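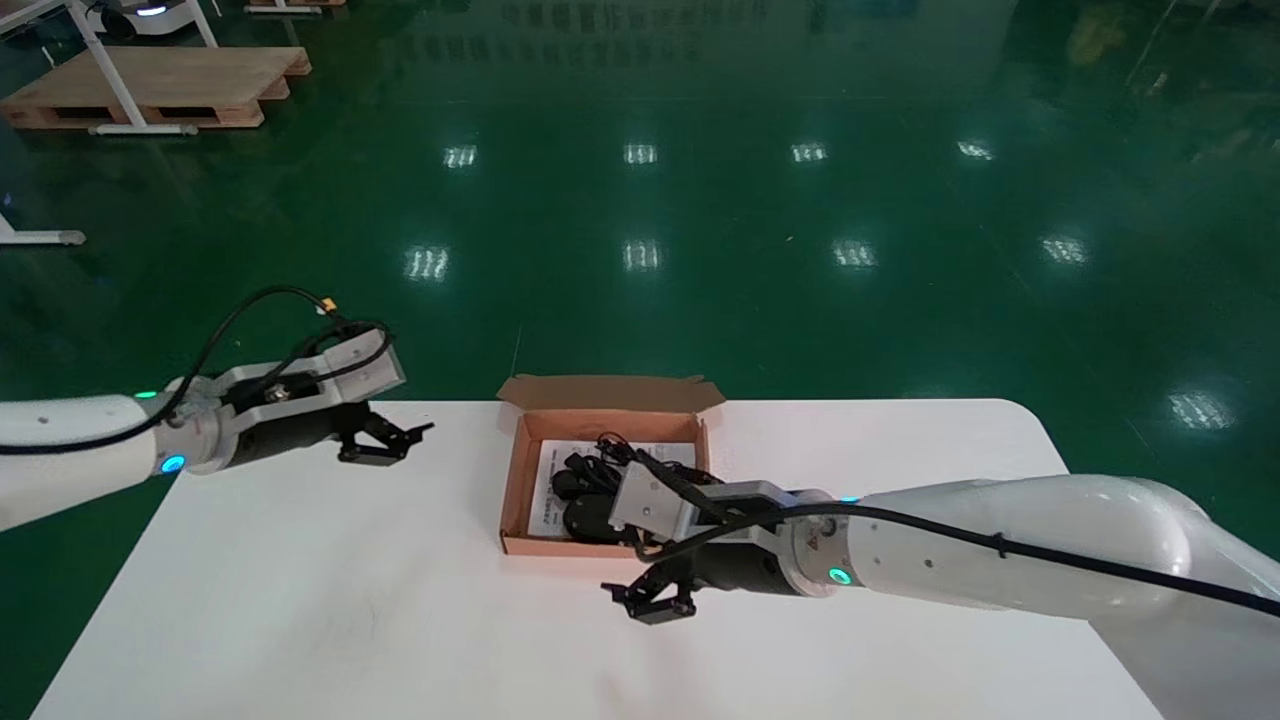
Two arms and an open box on the recording table, seen from the head camera.

Recording sessions at Katell: frequently asked questions

What are you collecting?
Short recordings of two-armed table work. Each recording is called an episode. It holds the camera video, the joint positions of both arms and the opening of both grippers, all on one clock. The Braltodano model is trained on these episodes and learns to copy the movements.

How long is an episode?
Most box tasks take under a minute. The limit is set by the task sheet. If you go over it, stop and mark the episode as long. Do not rush the last part to fit.

How many episodes does a task need?
We plan for 1000 per task. A new task starts with a trial batch of 19, which Mehwish Khokhar checks before the rest is booked.

Who moves the arms?
A trained operator, using a pair of hand controllers. The arms do nothing by themselves during recording.

Can I join without any robotics background?
Yes. Training takes 8 hours, spread over two visits. Most people find the left hand harder at first, whichever hand they write with.

Why do the boxes still have their paperwork in them?
The model will meet boxes as they come from the supplier. Leave printed sheets, cords and small parts where the task sheet puts them. Do not tidy a box before a take.

Should I start from the same position every time?
No. Shift the box a little and turn it a little between takes. Keep it where both grippers can reach it. Start with both grippers open and clear of the cardboard.

What if I drop something?
Carry on if you can pick it up again with the arms. Mark the episode "recovered". These are useful and we keep them. If the item leaves the table, end the take and mark it "failed".

A cable has caught on the box. What now?
Stop, press the hold button and call the floor lead. Please don't free it by hand while the arms are live.

How often are breaks?
There are 10 minutes off in every hour. You may take more.

Are people recorded?
The cameras point at the table. Any episode with a face in it is removed at review. Sound is not recorded.

Can other groups use the data?
Zimen and Mohmand have access under the current agreement. For anyone else, write to Aiman Tarigan with the task names you want and what you want them for.

Last updated 1 September 2024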